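Robotics Elective – Visit Report
Open day at the Fillgate workshop, May 10, 2018
Written by Lakshmi Devadiga

I'll start with the bus, because it made us late and we missed the welcome talk. By the time we got upstairs the Elard group was already running its pick and place demo, so I squeezed in at the side (sorry to whoever I elbowed) and started writing things down as fast as I could.

The demo is part of a project called Clultar. The idea is that the arm picks everyday stuff out of a tray, and the students there have been working on it since February. I asked why they use tape rolls so much and got a really long answer! A roll is light and cheap, but it's round and has a hole in the middle, so there are lots of ways to grab it and plenty of them are bad. One student said they had logged 181 tries with rolls alone, and her favorite grip is one finger inside the core and one outside.
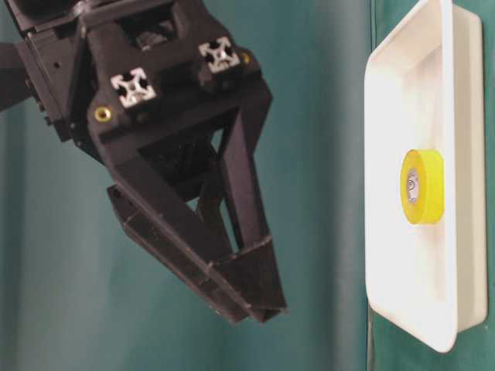
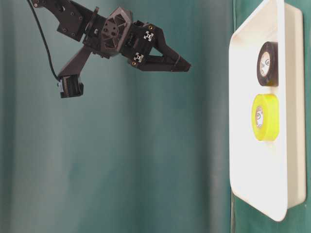

The Clultar gripper and the tray with the black and yellow tape rolls, Fillgate open day

What I liked most was how open the gripper is. You can look right into the frame and see the linkage, and where the ends of the aluminum profile sit in the black housing. Our own gripper at school is all closed up, so when it jams we just shake it – not great. I also want to copy the brass-colored inserts, because our screws keep chewing up the plastic.

I had 13 questions on my sheet and got through most of them. The one I forgot was how they decide how hard to squeeze, so I'm going to email and ask.

After that we had a quick look at the Fajardo room next door, where the software people sit, but it was packed and I couldn't hear much. I did get a handout on path planning – it's 56 pages and I've read two of them so far. It's in the club folder if anyone wants to borrow it.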